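**Anyone else finished "The Salt Ledger"? (memoir, mild spoilers)**

**kanchan_lodhi**

Finished Matilde Mendes's memoir last night and I need to talk to somebody, my husband has heard enough. I loved it! It's short, the chapters are sometimes half a page, and the one where her aunt teaches her to gut fish while reciting the names of everyone who left the village made me put the book down and go stand in the kitchen for a while. Did anyone else read the Pivow edition? Mine has an afterword and I'm wondering if that's in all of them.

**siebe_g**

Read it in July. I liked the first half a lot and then I got tired. Every chapter ends on a little sigh. By the time the father goes to Stumham to work I could tell you what the final sentence of each section was going to do before I got there.

No afterword in mine, but I have the older Flallard printing.

**kanchan_lodhi**

Ooh, I disagree about the sighs. The Stumham part is where she gets angry, isn't it? The letter from the landlord, the shoes. I thought those were the least sigh-y pages in the book (is that a word, it is now).

**gaurav.nigam**

With Siebe on this one, mostly. The Stumham chapters are angry for two pages and then we're back with the grandmother's hands. I counted seven chapters that mention the grandmother's hands. I also think she's a better poet than memoirist. Her first collection had all of this in 30 poems and it hit me harder.

That said, page 133. The bus station. I'd trade most of the memoirs I own for that page.

**neelam reads**

Page 133!! Yes. I read it out loud to my sister over the phone and she thought I was reading her a letter from our own mom.

I'm a slow one this month, I'm doing the audiobook while I clear out the spare room, so I get maybe two chapters per closet. The narrator is good but she does a voice for the father that I could live without.
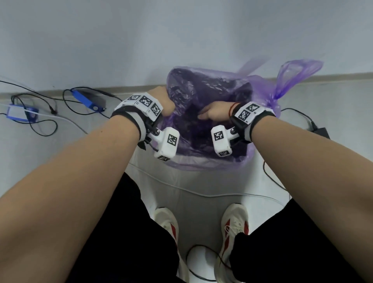

*Purple bag time, chapter nine playing.*

@gaurav.nigam which collection do you mean? I only know the one with the long poem about the ferry.

**gaurav.nigam**

The one before that, "Small Weather." Out of print, I think. I got mine at the Chaudhary bookshop for next to nothing and somebody had written "no" in the margins all the way through, in pencil. I kind of enjoy arguing with them.

**siebe_g**

Seven chapters of hands is funny. My copy falls open at one of them.

Kanchan, I reread the landlord letter this morning and okay, I'll give you that one. It's nasty and it just stops. I wish she'd trusted herself to do that more often. But the chapter right after it, with the lemon tree? Come on.

**kanchan_lodhi**

I will not hear a word against the lemon tree - I grew up with a lemon tree.

Also I checked and the afterword is new, she wrote it after her brother read the book and told her she had the order of two funerals wrong. She left the chapters as they were and explained it at the back. I thought that was kind of brave?

**gaurav.nigam**

Or she could have fixed it. If you know it's wrong and you reprint it, I start wondering about the rest.

**neelam reads**

But that's how she remembered it, and the whole book is about how she remembered it. My sister and I can't agree on which year we moved and we were both there.

Don't tell me anything else about the funerals please, I've only had one so far.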